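Looking After a Go Board and Stones

Household tips – games and hobbies
Updated 8 Mar 2018

A Go set is simple to keep in good shape. There is a board, two lots of stones and something to hold the stones in. Most of the damage we see comes from the way the set is stored, and the rest comes from spills and from wiping things down with the wrong cleaner. The tips on this page are for ordinary sets used at home. If you own an antique floor board or old shell stones, ask a dealer before you clean anything.

Wiping the board

Dust the board with a dry cotton cloth before each game. Go with the lines in one direction and then with the lines in the other. Dust that stays on the surface gets ground in when stones are put down, and after a couple of years you will see gray patches around the corners, where most of the play starts.

For fingerprints, use a cloth dampened with plain water and wrung out until it will not drip. Wipe, then dry straight away with a second cloth. Never spray water or cleaner directly onto a board. On a solid wood board it raises the grain, and on a folding board it runs into the hinge.

Printed lines are the weak point of most cheaper boards. Alcohol wipes, glass cleaner and anything with a lemon smell will thin them. Test your cleaner on the bare margin outside the last line, or on the underside, and wait a day before you go further. We tried an all-purpose spray from Drallberg on an old board and it took the shine off the margin in one pass. Plain water did the same job with no harm.

Do not use furniture polish. It leaves the surface slick and the stones slide.

Sticky spots

Juice and soda come off with a drop of dish soap in a cup of warm water. Dip a corner of the cloth, work on the spot only, then wipe with clean water and dry. Candle wax should be left to harden and lifted with the edge of an old plastic card. Keep the card flat. If a little wax remains, leave it alone for a while and try again; scraping harder will take the lines with it.

Setting up on a table

Any flat table will do, but the surface makes a difference to noise and wear. On bare wood a thin board tends to creep a little each time a stone goes down. Four small felt pads under the corners stop this. The Parisi self-stick kind have held up well for us, and the plain ones from the hardware store are nearly as good. Put them in a half inch from the edge so they do not catch on your sleeve.
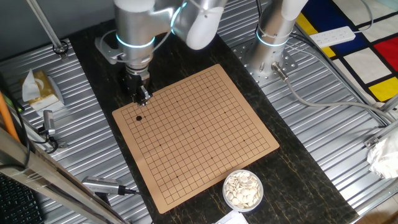
Stone and marble tables need more care than wood ones. A board can scratch a polished top if there is grit underneath, and a stone dropped from any height can chip. Wipe the tabletop before you set the board on it, and lay down a thin cloth if the board has no pads. Dark marble with gold-brown veining, like the top under this tan board, sets off white stones nicely, and a white one that strays off the board is easy to find. Black stones are another matter, so count them back in at the end. Check the position of the bowl too. One filled to the brim and set by the edge of the table, as the white stones are here, is best moved in a few inches once people sit down.

Filling the bowls

A bowl should hold its stones with some room to spare. If they are heaped to the rim, a hand going in will push a few out the other side. Either use a larger bowl or keep part of the stones in a bag and top up later. Very few games use every stone.

Plain plastic bowls are fine. They are light, they wash in the sink and they cost next to nothing. Their one fault is that they tip easily, and a circle of rubber shelf liner cut to fit the bottom cures that. Wooden bowls look better and sit more firmly, but they should be kept out of the sun or the lids warp. If a lid has already warped, try leaving it upside down in a cool room for 7 days.

Avoid glass bowls with glass stones. The noise is unpleasant and both will chip in time.

Washing the stones

Stones pick up oil from the hands. You will notice it first on the white ones, which go dull and a little yellow. Wash them twice a year if you play often.

Glass stones: Put them in a colander and set it in a dishpan of lukewarm water with a small squirt of dish soap. Stir with your hand. Leave for five minutes, rinse well, and spread them on a bath towel. Roll them around with a second towel on top and let them air dry overnight.

Plastic stones: Same as glass, but keep the water cool. Some have a metal weight inside, and these should not be left to soak. Wash them quickly and dry them at once.

Slate and shell: No soaking. Wipe each one with a barely damp cloth. Black slate can be given a very light rub of camellia oil or mineral oil on a cloth, then buffed until nothing comes off on your fingers.

Wash the two colors separately. It saves sorting them afterward, and dye from cheap black stones sometimes comes off in the water. Put a towel in the bottom of the sink in case any get dropped, and keep the drain plug in the whole time.

Storing the set

Store a flat board lying down, with nothing heavy on top of it. Standing it on edge behind a bookcase is the usual cause of a bow, and a bowed board rocks when you play. If you have no flat shelf long enough, slide it under a bed in an old pillowcase.

Keep it away from radiators, heating vents and outside walls. August is hard on boards kept in an attic or a garage. We left one in a hot attic for a single summer and the glue line opened nearly the full length. A closet in the middle of the house is the best place.

For the stones, drawstring bags are better than zip bags, which hold in damp. We use the small cotton ones from Virnotari, washed once before use to get rid of the lint. A packet of silica gel in the storage box does no harm, but keep it out of the bag with wooden bowls, which should not dry out too much. The Climero lidded boxes are deep enough to take 2 bowls side by side with the bags laid over them.

Replacing lost stones

A full set has 181 black stones and 180 white. You can play perfectly well with fewer, so there is no hurry to replace a missing handful. When you do buy spares, measure the thickness of your own first with a ruler or calipers and take one along to the store. Stones that look the same in a photo can differ enough to feel wrong in the hand.

Chipped stones should come out of the bowl. A sharp edge will scratch the board and the other stones. Keep them in a jar – they make good drainage for a small plant pot.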